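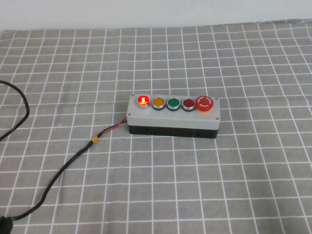 Remel recalls wall-mounted control stations over lid gasket

November 4, 2020

Remel is recalling a batch of its two-part push-button control stations after finding that the gasket between the lid and the base can shrink in storage. The recall applies to units assembled in August at the company's Plano plant and sold for use with ventilation fans, dock doors and small conveyors.

A shrunken gasket leaves a gap at the corners of the enclosure. In washdown areas, water can enter through the gap and reach the terminal block. Remel said it has received 3 reports of water inside an enclosure and 2 reports of a tripped breaker. No injuries have been reported.

The fault was traced to a change in the rubber compound supplied by Bélanger. The earlier compound was cured for longer and held its length in heat testing. Bélanger has gone back to the earlier cure time, and stations built after August are not affected.

The recall covers only stations rated for 115 volts. Low-voltage models use a molded seal and are excluded. The date code is stamped on the inside of the lid, so power must be disconnected and locked out before the lid is removed.

Owners of affected stations in wet locations should take them out of service until the gasket is replaced. Stations in dry indoor locations may stay in use, but the gasket should be changed at the next scheduled shutdown. The replacement kit contains a gasket and 2 lid screws. It is supplied free of charge through Prernent, which distributes Remel parts and will also accept whole units for repair.

Lid screws should be tightened in a diagonal pattern to the torque printed on the kit instructions. Overtightening can distort the lid and open the same gap. Cable glands do not need to be changed unless the cable has been disturbed.

Distributors have been told to hold unsold stock for inspection.

Print this article
E-mail this article

Related items
Prernent extends parts counter hours
Choosing cable glands for washdown areas
Plano plant adds second assembly line
Lockout procedures for dock doors: revised guide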